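One arm or two? Buying for a produce packing line

The buyer at Keltberg has ten minutes between calls and most of a sandwich left. The budget goes in on 30th September, so we talk fast.

First question, how many arms. "Two. We asked for 4 and got laughed at, fair enough." The plan is one on the line and one for trying things out. Simulation comes first, before anything gets bolted down.

And the simulation work, is that cheap? "Cheaper than a broken wrist joint. You still need someone's hours, and that's the bit finance never sees." She wants soft fruit handling sorted on screen before signing with Irkitz, who'd do the install.
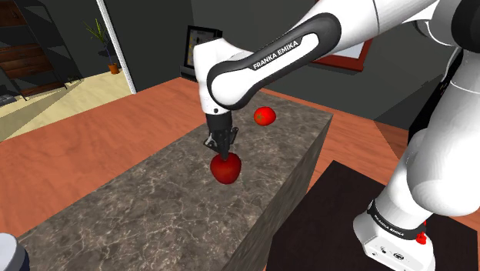
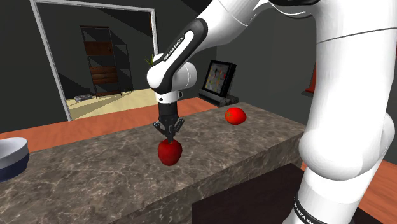
Apple and tomato on the marble counter, simulated.

What did she get wrong last time? Long pause. "Fingers. We bought the arm and forgot the fingers." Spare sets, pads, a second mounting plate, none of it was in the August quote. Drullico came back with 449 a set for the padded ones, and she has put that in as its own line this year. Training too, which was tucked under "other" and got cut.

Leasing? She looked at it. Chukwu offered a 58 month term, nearly signed, then read the bit about servicing. "You pay for the callout and the travel. We're two hours from anywhere."

Advice for a smaller firm, then. Get the floor space measured before you ring anybody. Ask what the controller licence costs in year two. Get teh delivery date in writing.

Her phone goes. It's Irkitz, about the mounting plate.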